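Teaching by hand, week nine

2 April 2021

I said last time that I would write up how the hand-held recordings are going compared with the remote control ones, so this is that post. It is a bit long and mostly of interest to people doing the same thing at home or in a small lab.

For anyone new, I am collecting demonstrations for a picking task. The robot arm is at the Tunthorpe workshop, where I get bench time on it, and I live in Toton, so for most of the winter I could only record when I was over there. The task is plain enough. There is fruit and veg on a surface, the arm has to pick up one item, move it to a dish or tray, and let go. A person can do it without thinking. Getting a clean record of a person doing it is the part that takes the time.

I started with remote control. The workshop has a Clusard controller, a small jointed arm that you hold and move while the big arm copies you. It works, and everything you record is something the robot can certainly do, as the robot did it. The trouble is speed. You are looking at the fruit from one side, there is a short delay, and you have no feel for how hard you are squeezing. I was slow with it and I never got much quicker. After a full day I had 200 recordings I would keep, and a sore neck.

I also tried guiding the arm directly, with the motors slack and my hand on the wrist. This gives very natural movement up to the point where the arm is stretched out, and then it becomes heavy and you start to drag it. My hand was in the view of the wrist camera most of the time as well. I dropped that after an afternoon.

The hand-held gripper is the third method and the one I have stayed with. It has the same jaws as the one on the arm, with the same pads, and a camera fixed behind them. You pick things up with it as if it were a pair of kitchen tongs. The software works out where the gripper was from the video and the motion sensor. The robot is not needed at all until you come to train, so I can do it in the evenings.

The first thing I had to learn was to slow down. My early recordings were far too quick. I would swing across, grab, and be on to the next item before the tracking had settled, and about half of each session had to be thrown away. Now I count to two before I move, go in at an even speed, close, wait, and then lift. It feels silly for the first ten minutes.

The second was the angle of the wrist. A person can turn their hand in ways the arm on the bench cannot follow. If I reach over the top of something and twist back towards myself, the recording looks fine and the arm then refuses to play it, so I keep the gripper pointing forwards and down and step sideways when I need a different approach.

Round things are the hardest. An apple or an orange will roll off if one pad touches before the other, and a nudge of that sort ends up in the data as if it were part of the job. I try to bring both pads in level, either side of the widest part, and only then close.

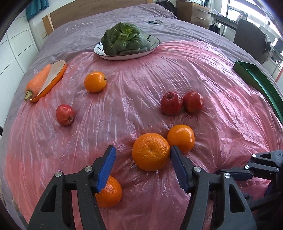 Close neighbours make it worse. When two pieces are touching, one jaw has to go down into whatever gap there is, and the easy habit is to push the neighbour out of the way first. I have decided to allow a small push, provided I do it the same way each time. The Rizk training scripts I am using seem to cope with that better than with a mix of methods.

I change the background as often as I can be bothered to. The first model I trained had only ever seen the grey bench, and it was useless on anything else. Sheets, covers, different light, clutter further back – all of it helps, and it costs nothing but a bit of tidying up afterwards. I move the food between recordings too, and swap which piece I go for.

As of last night I have 1,198 recordings from the hand-held gripper that pass the tracking check. I want 4,000 before I train the full model, and at the present rate I should get there in June. The remote control ones will go in as well. There are far fewer of them, but they come from the real arm, and I would like to see whether they help with the last bit of the movement, where the hand-held data is least accurate.

Still to sort out: the battery on the gripper gives up sooner than it did, and the left pad is starting to lift at one corner. I have ordered new pads and will put the old ones to one side in case I need to compare the grip. I will post the settings file when I have taken my own folder names out of it.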